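Stevusum Household Notes
Gallery: Folding Denim on a Bed
Updated 14 November 2024

Jeans are the heaviest item in most wash loads and the one most often folded badly. The fabric is stiff along the seams and soft between them, so a pair folded off its seams goes out of square and leans when stacked. This page covers folding on a bed, where the surface gives under the hands and the method for a hard table needs small changes. The earlier page, posted in April, covered shelves and drawer dividers.

Fabric weights are given in grams per square meter. Ordinary jeans denim runs near 400. Light summer pairs are well under that and can be folded once more without trouble.

Before folding
Close the zipper and button. Empty the pockets and push the pocket bags flat from the inside. Shake the pair once from the waistband, holding it at the side seams. Do not pull the legs to straighten them; a leg stretched on one seam will twist.

Surface
Pull the sheet tight at the corners first. A loose sheet travels with the jeans and hides the line of the lower leg. Printed sheets are harder to work on than plain ones, as the pattern competes with the seam line. A Zullik flat sheet in plain gray was used for the measurements on this page. New dark denim can leave dye on pale bedding, so wash it separately first and let it dry fully.

Sequence
1. Lay the jeans front side up with the waistband square to the edge of the mattress.
2. Fold one leg over the other, back pockets facing out. Match the outer seams, then the inner seams.
3. Tuck the point of the seat inward to make a straight edge.
4. Bring the cuffs up to just below the waistband.
5. Fold in half again for a shelf, or in thirds for a drawer.

Stack height
Keep stacks under 30 centimeters. Taller stacks compress the lower pairs and set a hard crease at the knee. Our Vidbridge shelf unit has adjustable boards, and one board was lowered by two holes to suit. Alternate the folded edges left and right to keep the stack level.

Storage over a season
Pairs kept folded for months should be opened and refolded on a different line. Benkirane storage bags were tried and gave no measurable difference in creasing compared with an open shelf. 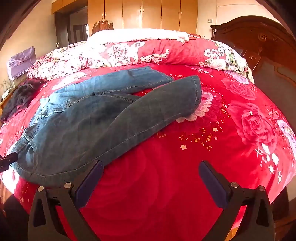 Leg alignment is the step that decides the rest of the fold. The seams have to meet along their full length, and the cuffs have to finish level, before anything is brought up toward the waistband. With one leg folded back over the other and its hem raised and curled on the rose-print sheet, the cuffs are well out of line; lay both legs flat, press the curled hem down by hand, and match the seams again from the waistband outward. Faded whiskering on the thighs is no guide to the fold line. Use the seams only.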